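시뮬레이션 시연 데이터 수집 작업에 관한 기록

11월
글쓴이: Heiðrún Kvaran

Condateo 과제의 데이터 수집 업무를 맡은 뒤로 작업 절차를 정리해 달라는 요청을 여러 차례 받았다. 내부 문서에는 규격만 적혀 있고 그 규격을 정하게 된 경위는 남아 있지 않으므로, 개인 블로그의 지면을 빌려 그 내용을 기록해 둔다. 본 글에 담긴 의견은 필자 개인의 것이며 소속 기관의 공식 입장과는 무관하다.

1. 과제의 범위

Condateo는 주방 환경에서의 물체 조작을 학습하는 정책 모델을 개발하는 과제이다. 학습에 사용하는 시연은 모두 시뮬레이터 안에서 수집한다. 조작자는 원격 조작 장치를 통해 가상의 로봇 팔을 움직이고, 그 과정에서 관절 각도, 그리퍼 개폐 상태, 손목 카메라 및 고정 카메라의 영상, 그리고 언어 지시문이 함께 저장된다. 과제 초기에는 실물 장비에서 수집하는 방안도 검토하였으나, 물체의 종류와 배치를 빠르게 바꾸어야 하는 본 과제의 성격을 고려하여 첫 단계는 시뮬레이션으로 한정하였다.

시뮬레이션 환경의 관리는 Faronia라는 내부 도구가 담당한다. Faronia는 주방의 구조, 가구의 재질, 조명, 물체의 초기 위치를 설정 파일 하나로 묶어 관리하며, 조작자가 시연을 시작할 때마다 설정 파일의 해시값을 시연 기록에 함께 남긴다. 이 해시값이 없는 시연은 검수 대상에 올리지 않는다. 초기에 설정 파일과 시연의 짝이 어긋나 한 묶음 전체를 다시 수집한 일이 있었고, 이후 이 원칙을 예외 없이 적용하고 있다.

2. 시연 한 건의 구성

시연 한 건은 접근, 파지, 들어 올리기, 이동, 내려놓기, 후퇴의 여섯 구간으로 나뉜다. 구간의 경계는 조작자가 표시하지 않는다. 조작 중에 별도의 버튼을 누르게 하면 손의 움직임이 끊기고, 그 끊김이 그대로 학습 자료에 남는다. 구간 경계는 수집이 끝난 뒤 그리퍼 개폐 신호와 접촉 정보를 이용하여 자동으로 산출하고, 검수자가 영상을 보며 수정한다.

접근 구간에서 가장 자주 지적되는 문제는 불필요한 정지이다. 조작자는 물체 앞에서 위치를 확인하기 위해 잠시 멈추는 경향이 있다. 사람에게는 자연스러운 행동이지만, 이러한 시연이 많이 섞이면 정책 모델 역시 물체 앞에서 멈추고 다음 동작으로 넘어가지 못하는 경우가 늘어난다. 필자의 팀에서는 정지 시간이 기준을 넘는 시연을 곧바로 폐기하지 않고 별도로 분류한다. 정지의 원인이 조작자의 습관인지, 시점이 가려져 어쩔 수 없이 발생한 것인지를 구분해야 하기 때문이다.

파지 구간의 기준은 물체의 형태에 따라 다르다. 납작한 물체는 손가락 끝으로 가장자리를 잡고, 병이나 원통처럼 길고 곧은 물체는 두 손가락의 안쪽 면이 옆면에 고르게 닿도록 잡는다. 후자의 경우 손목 카메라의 시야 대부분을 물체 자체가 차지하는 일이 흔하며, 검수자는 접촉 지점만이 아니라 물체가 기울지 않았는지도 함께 살펴야 한다.
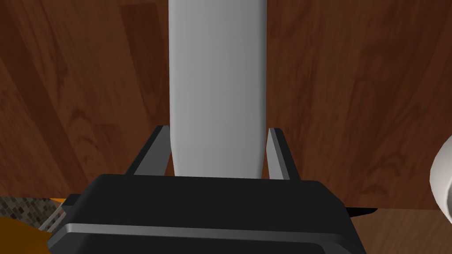 3. 손목 카메라 영상의 검수

위의 영상은 손목 쪽 시점에서 본 파지 상태이다. 흰색의 길쭉한 물체가 평행한 두 손가락 사이에 물려 있고, 물체의 윗부분은 시야 밖으로 벗어나 있다. 검수자가 우선 확인하는 부분은 손가락 안쪽 면과 물체 옆면의 간격이다. 이 장면에서는 물체의 양옆이 두 손가락에 바짝 붙어 있어 영상만으로도 파지 여부를 판단하기가 비교적 쉽다.

다만 한 장의 영상으로 판정할 수 있는 것은 그 순간의 상태뿐이다. 이후 물체가 미끄러졌는지, 목표 지점에 제대로 놓였는지는 연속된 기록을 보아야 알 수 있다. 따라서 검수 화면에는 손목 영상과 고정 카메라 영상, 그리퍼의 개폐량 그래프를 나란히 띄우고, 파지 직후부터 내려놓기 직전까지를 반드시 끊지 않고 재생하도록 정하였다. 한때 작업량을 줄이고자 구간마다 대표 영상 한 장만 검토하는 방식을 시험하였으나, 이동 중에 물체를 놓쳤다가 다시 잡은 시연이 정상으로 분류되는 사례가 발견되어 중단하였다.

배경의 나뭇결과 같은 재질도 검수와 무관하지 않다. 무늬가 강한 목재 면은 물체의 윤곽을 찾는 데 영향을 주며, 특히 물체와 배경의 밝기가 비슷할 때 문제가 커진다. 흰 물체와 적갈색 목재의 조합은 구분이 쉬운 편에 속한다. 쉬운 조합만 모으면 학습 결과가 편향되므로, Faronia의 설정에서 가구 재질을 일정 비율로 교체하고 있다. 교체 비율을 높일수록 좋다는 의견도 있으나, 필자는 이에 전적으로 동의하지는 않는다. 재질이 지나치게 자주 바뀌는 묶음에서는 조작자의 깊이 판단이 흔들려 시연의 품질이 먼저 떨어졌다.

4. 수집 현황과 폐기 기준

이번 차수에서 수집한 시연은 총 3,799건이며, 이 가운데 검수를 통과한 시연은 2,645건이다. 통과하지 못한 시연이 적지 않다는 지적이 있었으나, 여기에는 폐기된 시연과 함께 판정이 보류된 시연이 포함되어 있다. 보류된 시연은 재검수를 거쳐 다음 차수에 편입될 수 있다.

폐기 기준은 다음과 같다.

- 설정 파일의 해시값이 누락되었거나 기록과 일치하지 않는 시연
- 물리 엔진의 오류로 물체가 손가락이나 가구를 관통한 시연
- 언어 지시문이 가리키는 물체와 실제로 조작한 물체가 다른 시연
- 영상과 관절 기록의 시각 차이가 허용 범위를 벗어난 시연

세 번째 항목에 대해서는 지시문만 고쳐서 살리자는 제안이 있었다. 실제로 초기에는 그렇게 처리하였다. 그러나 지시문을 고친 시연 중에는 조작자가 처음에 원래 목표로 향하다가 중간에 방향을 바꾼 것이 섞여 있었고, 고친 지시문으로는 앞부분의 움직임을 설명할 수 없었다. 현재는 접근 구간 전체가 수정된 지시문과 부합하는 경우에 한하여 검수자 두 명의 동의를 얻어 수정한다.

실패한 시연의 처리도 따로 언급해 둔다. 물체를 놓쳤으나 다시 잡아 과제를 마친 시연은 폐기 대상이 아니다. 이러한 시연에는 ‘복구’ 표지를 붙여 별도로 보관하며, 이번 차수에서는 117건이 이에 해당한다. 정책 모델이 실수 이후의 상태를 한 번도 접하지 못하면 작은 오차에도 대응하지 못한다는 점은 과제 참여자 대부분이 인정하고 있다. 의견이 갈리는 부분은 혼합 비율이다. 복구 시연의 비중을 높인 학습에서는 모델이 굳이 필요하지 않은 재파지를 시도하는 경향이 나타났고, 현재로서는 원래 수집된 비율을 그대로 유지하고 있다.

5. 조작자 교육

조작자는 본 수집에 앞서 연습 과제를 수행한다. 연습 과제는 18개의 짧은 동작으로 구성되어 있으며, 앞부분은 물체 없이 팔만 움직이는 것이고 뒷부분은 실제 수집 과제와 거의 같다. 연습 기록은 학습에 사용하지 않는다.

교육 과정에서 강조하는 내용은 속도가 아니라 일관성이다. 숙련된 조작자일수록 동작이 빠르고 경로가 짧지만, 같은 상황에서 매번 다른 방향으로 접근하는 습관을 지닌 경우가 있다. 다양한 접근 방향은 그 자체로 가치가 있으나, 한 조작자 안에서 이유 없이 흔들리는 것과 설정에 따라 계획적으로 달라지는 것은 구분되어야 한다. 이에 따라 접근 방향은 시연 시작 전에 화면으로 제시하고, 조작자는 제시된 방향을 따르도록 하였다. 제시된 방향으로 접근할 수 없는 배치라면 조작자가 시연을 거부할 수 있으며, 거부 사유는 Faronia의 설정 담당자에게 전달된다.

피로에 관한 문제는 아직 충분히 정리되지 않았다. 원격 조작은 움직임이 작아 육체적 부담이 가벼워 보이지만, 화면상의 깊이를 계속 추정해야 하므로 집중력의 소모가 크다. 오후 늦은 시간대의 기록에서 파지 재시도가 늘어나는 경향을 확인하고 휴식 간격을 조정하였으며, 그 효과는 다음 차수의 기록으로 판단할 예정이다. 조작자별 통과율은 공개하지 않는다. 한동안 공개한 적이 있었으나, 어려운 배치를 피하려는 움직임이 생겨 바로 철회하였다.

6. 지시문의 작성

언어 지시문은 시연마다 하나 이상을 부여한다. 초기 지시문은 “물체를 잡아 옆으로 옮긴다”와 같이 단순하였으며, 대상이 여럿일 때 어느 것을 가리키는지 분명하지 않았다. 현재의 작성 지침은 대상의 색이나 형태를 한 가지 이상 포함하고, 목표 위치를 주변 사물과의 관계로 적도록 요구한다. 물체의 용도를 단정하는 표현은 삼간다. 길고 흰 물체가 병인지 다른 용기인지 영상만으로 확정되지 않는다면 ‘흰색 길쭉한 물체’로 적는다. 설정 파일에 물체의 이름이 들어 있으므로 이를 옮겨 적으면 간단하지 않느냐는 질문을 종종 받는데, 모델은 설정 파일을 읽지 못하고 영상만을 본다.

지시문의 문체를 통일할 것인지에 대해서는 결론을 내리지 못하였다. Drorkthorpe 쪽 검수진은 명령형으로 통일하기를 원하고, 필자의 팀은 평서형과 명령형을 섞어 두기를 원한다. 두 방식으로 각각 작성한 묶음을 같은 조건에서 학습하여 비교하기로 합의한 상태이다.

7. 저장과 인계

검수를 마친 시연은 Friesen 형식으로 변환하여 저장한다. Friesen은 과제 내에서 정한 기록 형식으로, 영상과 수치 기록을 하나의 시간축에 맞추어 보관한다. 변환 과정에서 원본은 삭제하지 않는다. 저장 공간의 부담이 크다는 의견이 꾸준히 제기되고 있으나, 구간 경계를 산출하는 방식이 지금까지 세 번 바뀌었고 그때마다 원본에서 다시 계산해야 했다.

인계 시에는 다음 사항을 기록한 문서를 첨부한다. 수집에 사용한 설정 파일의 목록, 검수 기준의 판 번호, 보류된 시연의 목록과 사유, 그리고 알려진 결함이다. 이번 차수의 알려진 결함은 두 가지이다. 첫째, 광택이 강한 물체의 반사 표현이 일부 설정에서 과도하게 밝게 나타난다. 둘째, 손목 카메라의 노출값이 차수 중간에 한 차례 변경되었다. 두 결함 모두 해당 시연에 표지를 붙여 두었으므로, 학습 담당자가 필요에 따라 제외할 수 있다.

첫 번째 결함은 렌더링 설정을 고쳐 다시 그리는 것으로 해결할 수 있다. 동작 기록이 그대로 남아 있어 조작자를 다시 부를 필요가 없으며, 시뮬레이션 수집의 장점이 가장 분명하게 드러나는 부분이기도 하다. 다만 다시 그린 영상에서는 조작자가 당시에 본 화면과 밝기가 달라지므로, 원래 영상과 새 영상을 모두 보관하고 어느 쪽을 학습에 썼는지 실험 기록에 명시하여야 한다.

8. 남은 사항

다음 차수에서는 시야가 가려지는 배치의 비중을 높일 계획이다. 현재의 자료에는 물체가 처음부터 잘 보이는 배치가 많고, 그릇이나 컵 뒤에 목표물이 놓인 배치는 부족하다. 가려진 배치에서는 조작자의 정지가 늘어날 수밖에 없으므로, 앞서 언급한 정지 시간의 기준도 배치의 난이도에 따라 달리 정해야 한다. 기준안의 초안은 작성하였으나 아직 검토를 받지 못하였다.

검수 도구의 개선 요청도 다수 접수되어 있다. 가장 많은 요청은 영상 재생 중에 구간 경계를 직접 끌어 옮기는 기능이며, 다음으로는 보류 사유를 자유 서술 대신 목록에서 고르는 기능이다. 후자에 대해서는 필자가 반대하고 있다. 목록에서 고르게 하면 집계는 편해지지만, 새로운 유형의 문제가 ‘기타’ 항목에 묻힌다. 절충안으로 목록 선택과 한 줄 서술을 함께 요구하는 방식을 제안하였고, 다음 판의 검수 도구에 시험적으로 반영될 예정이다.

정지 시간 기준안과 지시문 비교 결과는 검토가 끝나는 대로 별도의 글로 올리겠다.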